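# Where Do the Mugs Go? A Semester in the Zustside Break Room

Tumelo Naidoo, design research project, December

Every shared kitchen loses mugs, and I wanted to know how! The Zustside student center has one break room, a sink, two cupboards and a drying rack that never seems to have space on it. Over the term I logged 587 mug trips (a trip is one mug leaving the cupboard) and talked with eight regulars about their habits.

## What I did

I put a tally sheet on the cupboard door and checked it at 8 every morning. People were great about it - some even added notes in the margins, and those turned out to be my favorite data.

## What I found

Of the 587 trips, 454 ended with the mug back in the cupboard by the next check. That's a return rate of 77 percent, much better than I guessed in my proposal. Most of the rest turned up later in the reading room on the Bouchard Street side, usually on the windowsills. Three came back from the Trallport bus stop, which I still can't get over.

Where the cupboard was full, people left mugs on the counter and the next person washed them again "to be safe." I had no column for this on my sheet, so I can't say how often it happened. I'd add one next time.

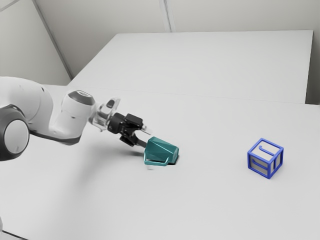 *Figure 1. Teal mug on its side, with an alphabet block to the right (computer rendering).*

## Next steps

I'd love to try open shelves with a marked spot for each mug. The Budari residence hall has a kitchen of the same size, so it would make a good comparison - and their warden has already said yes for spring. The tally sheets are in the blue folder in the project room.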